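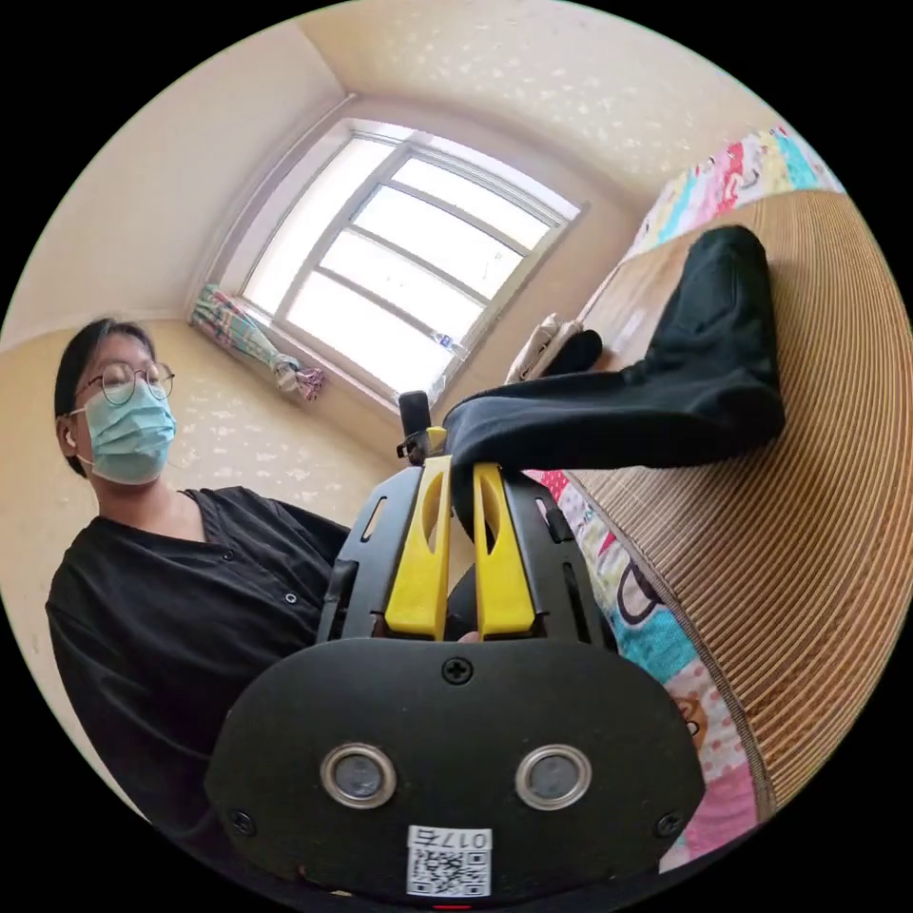

Dellby House Residents' Association
Minutes of the heating meeting, Tuesday, common room

1. Opening
The meeting was opened at 9 in the morning. The minutes of the last meeting were read and accepted with no changes.

2. Radiators on the upper floors
Several residents informed that their radiators stay cold in the top part. It was agreed that all radiators will be bled before December. Residents who have the small key can do it themselves, with the heating switched off and a cloth under the valve. The others should write their flat number on the list by the entrance door.

3. Thermostat valves
Two offers were received for the new valves, one from Simard and one from Verkula. The offer of Verkula is cheaper but it does not include the removal of the old valves. The decision was moved to the next meeting, and Simard will be asked if the price can be lowered. 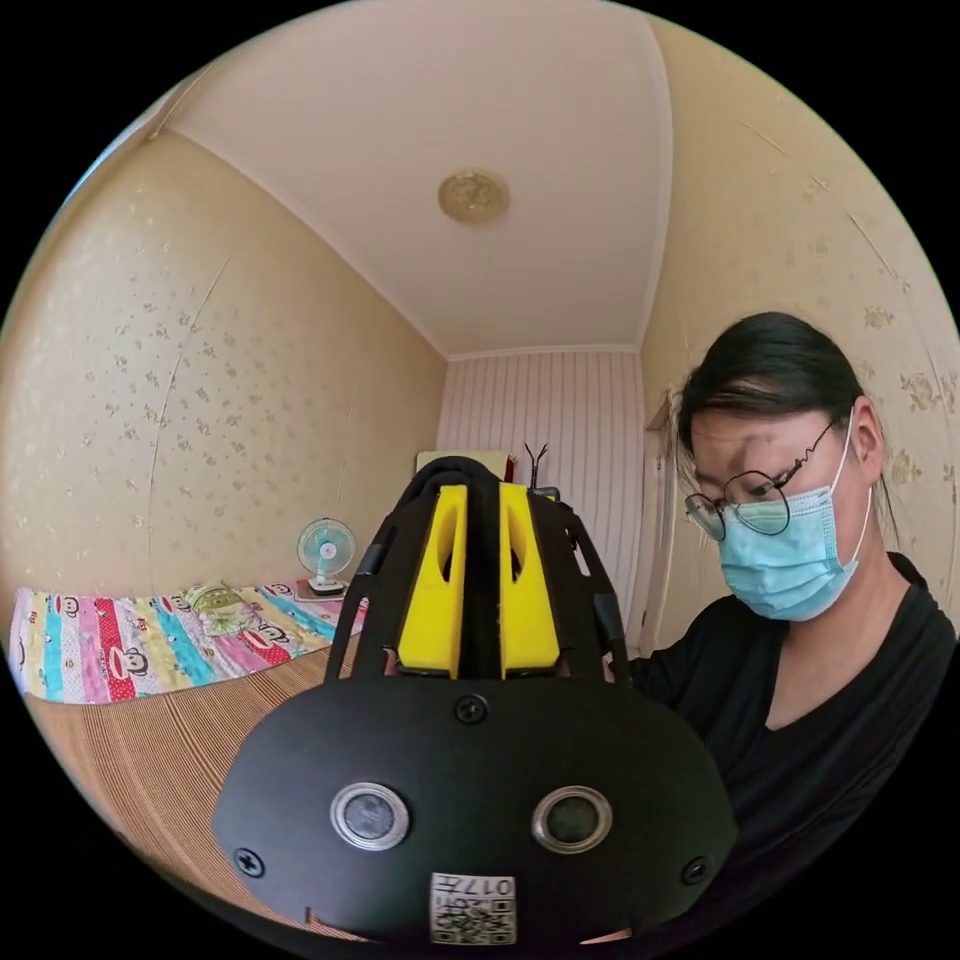

4. Order of the work
The valves will be changed floor by floor, beginning from the top. The water must be drained from each riser, so the heating will be off for some two hours on that floor. Living rooms and kitchens will be done first. Small bedrooms, like the one in the photo with the yellow gripper fingers, will be done last on each floor. Please move the furniture away from the radiator the evening before.

5. Other matters
The pressure in the boiler was low again. The meeting asked for a new gauge.

The meeting was closed after item 5.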